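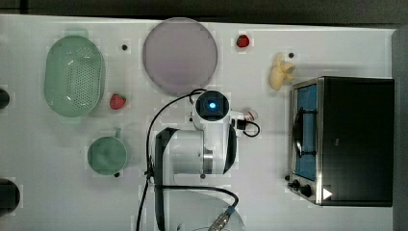 Friday, April 30, 2021

Save format again. Wing-sze Tam wants to move Mundeo off the single state blob and onto per-scene deltas, the way Warnero does it. I said I'd try it before arguing, so I spent the day on it. Still arguing.

Setup: branch `delta-saves`, chapter 2 only, the town map with the ferry and both inns. Wrote a script that clicks random links until it hits a dead end or 500 passages. Ran it 7 times with the old saves and 7 with the new ones.

- Old format: biggest save 300 KB. Loads fine everywhere I tried.
- Delta format: biggest save 221 KB. Loads fine **if** you never use the back button.

So we save some space, less than was promised, and we get a new class of bug. The back button pops the history but the delta list keeps the entry. Load after that and the innkeeper thinks you've paid twice. I got it to charge me a third time by going back from the ferry. Wing-sze says it's a one-line fix. Maybe. The last one-line fix to history took until November and broke the journal.

I don't trust the random clicker much either. It picks every link with equal odds, so it spends half its life opening and closing the inventory. A real player doesn't do that. The size numbers could look quite different for someone who reads the text and goes to bed at the inn each night. Need a few recorded playthroughs before anyone quotes my figures in the dev log.

Other things:

* Görtz (the relationship module, not the town, and we really should rename one of them) writes its whole table on every passage even when no value has moved. That's most of the blob. Turned the write off for unchanged rows on a scratch copy and the old format shrank a lot. Didn't measure it properly, stopped for lunch and then the copy got overwritten. Redo.
* Bidow's compression plugin: looked at it, put it back. The demo page has one tiny story on it and the claim is about that story. No tests for long games.
* Variable names in chapter 2 are still a mess. `$innPaid`, `$paid_inn` and `$paidinn2` all exist and are all read somewhere. The third may explain the double charge better than the deltas do, so I should check that before blaming the branch.

For now: not merging. Wing-sze disagrees and has said so in the thread, fair enough. Her point is that deltas would make it possible to show players a log of their choices. I'd like to see one player ask for it.

Next:

- [ ] Görtz write-on-change, measured this time
- [ ] clean up the inn variables, rerun the ferry case on both branches
- [ ] weight the clicker so menus come up less often
- [ ] ask Wing-sze for her save from the long playthrough, the one that took ages to load on her phone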